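Sorno manipulation group - minutes, September meeting

Present: Seraina Nägeli (chair), Ulla Solberg (minutes), two students from the Zwahlen lab on the call
Started 10:15

1. Last minutes
Accepted with one correction. The split between training and held-out objects is done by object, and the last minutes said by session. Ulla has fixed the wiki page.

2. Status of the hand-held data
Seraina went through the Pilaten set. We have 671 demonstrations after filtering. Another 52 were thrown out because tracking dropped during the approach. Most of the lost ones come from the first recording days, before the exposure was locked. She does not want to try to rescue them. The Zwahlen students asked if the dropped ones could still be used for pretraining the image encoder, where pose does not matter. Agreed that they can have them, in a separate folder, clearly labeled.

The scripts on Gitbridge still read the old folder layout. Anyone pulling a fresh copy should use the branch called layout2 until the merge is done.

3. Pad wear
This took most of the meeting. Ulla had compared policies trained on demonstrations with fresh pads and with worn pads, same tasks, same number of demonstrations. Each policy was run 39 times on the arm. The worn-pad policy did worse on thin and flat objects and about the same on everything else. She thinks there are two separate effects and that we have been mixing them up.

The first is mechanical. A pad with a ragged top edge touches the object earlier on one side, so the person holding the tool corrects for it without noticing, and the correction ends up in the data. The second is visual. The fingers are in view for the whole demonstration, and the policy can pick up on how the pads look.
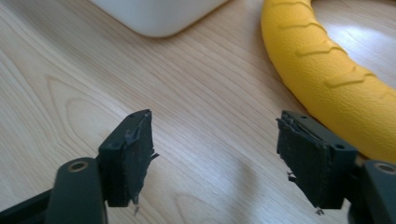
Seraina was not convinced about the visual part and asked for a test with the pad area masked out of the input. Ulla has run a small version of this already. Masking closed part of the gap, but she only had one seed and does not want the number written down yet. Agreed to repeat it with 5 seeds before anyone mentions it outside the group.

There was some discussion about what to do with the pads from now on. Options raised were changing them on a fixed schedule, or recording the wear as a label and keeping everything. Seraina prefers the label, as the pads on the arm will wear too and a policy that only knows new ones is not much use to us. One of the students pointed out that nobody has defined what counts as worn. Ulla will write a short scale with reference pictures - fresh, scuffed, torn - and we will use that. The pad block screws should be checked at the same time.

4. Object set
The students would like more curved objects with a tread or other raised pattern. The current set leans heavily toward smooth boxes, and grasp points on those are easy to agree on. For ring shapes, the demonstrators do not agree with each other about where to grasp, and the policy sometimes hovers between two places. Seraina would keep both styles in the data and see if a longer action horizon settles it. No decision. Back on the list for next time.

5. Room and daylight
Recordings near the window have a bright patch on the table that moves during the day. Left as it is for now. Session start time goes in the log so we can sort by it later.

6. Actions
Ulla: wear scale on the wiki, masking test with 5 seeds
Seraina: merge layout2, move the 52 dropped demonstrations to their own folder
Zwahlen students: list of proposed objects, sent to Ulla by email

7. Any other business
The arm will be off on Saturday for the controller update. Long evaluation runs should be finished or paused before then.

Closed 11:40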